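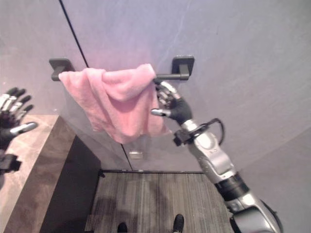 Sala de prensa > Notas de prensa > Jornadas y visitas

Inicio | Quiénes somos | Proyectos | Prensa | Contacto

Stostano abre las puertas de su taller de robótica doméstica a vecinos y familias

Con mucha ilusión, y con bastante más café del que habíamos calculado, el equipo de Stostano recibirá este sábado a todas las personas que quieran conocer de cerca el trabajo que desarrollamos con Umness en torno a los robots humanoides y las tareas de casa. La jornada empieza a las 10.00 y la entrada es gratuita.

La visita gira en torno a un lavabo como el de cualquier vivienda, con su grifo negro, su jarroncito de flores blancas y su tubo de pasta de dientes. Lo hemos querido así, cotidiano y cercano, para que cualquiera pueda preguntar sin necesidad de saber nada de motores ni de programación.

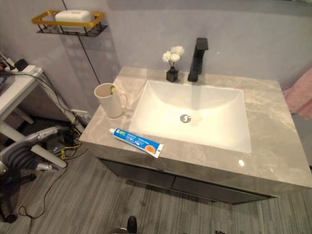 Foto: Stostano / Gabinete de prensa

«Una toalla parece poca cosa hasta que hay que enseñar a una mano mecánica a agarrarla – es blanda, se arruga y nunca cuelga dos veces igual», explica Obinna Chukwu, responsable del taller, que acompañará a los grupos y que ya avisa, con su buen humor habitual, de que le encanta que le interrumpan.

Habrá 2 demostraciones, una por la mañana y otra por la tarde, y cada una se dividirá en grupos de ocho personas para que todo el mundo vea bien y pueda charlar con calma con los técnicos. Los niños son bienvenidos, siempre acompañados de un adulto.

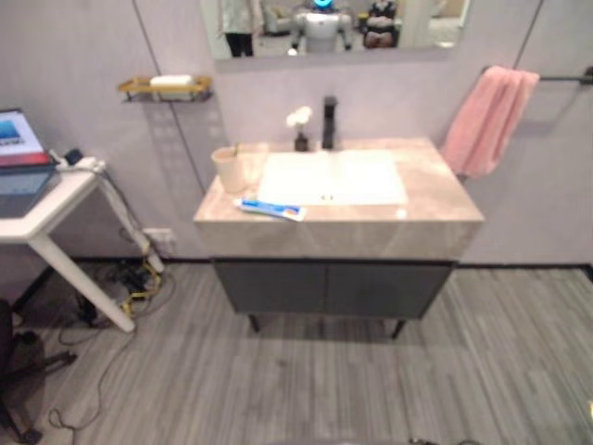
El rincón del lavabo, con la toalla rosa en su barra y el robot humanoide reflejado en el espejo.

Seo-ah Ra, coordinadora del proyecto por parte de Umness, ofrecerá además una charla breve sobre el manejo de tejidos, un asunto al que su equipo lleva dedicados seis meses y del que habla con un entusiasmo contagioso. «Nos hace muchísima ilusión que venga la gente del barrio y nos cuente qué tareas le gustaría delegar y cuáles no», comenta.

La jornada cuenta con el apoyo de Soltani y de la asociación Ulline, a quienes agradecemos de corazón su ayuda. Entre los asistentes se repartirán 500 cuadernillos con actividades para hacer en casa. 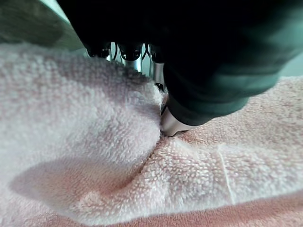

Cómo asistir

Las plazas para las demostraciones se reservan en la recepción de Stostano o a través del formulario de la sección Contacto. Quien venga sin reserva podrá asistir igualmente a la charla y quedarse después a tomar algo con nosotros – estaremos encantados de saludarle. Los medios que deseen concertar entrevistas pueden dirigirse al gabinete de prensa hasta el viernes por la tarde.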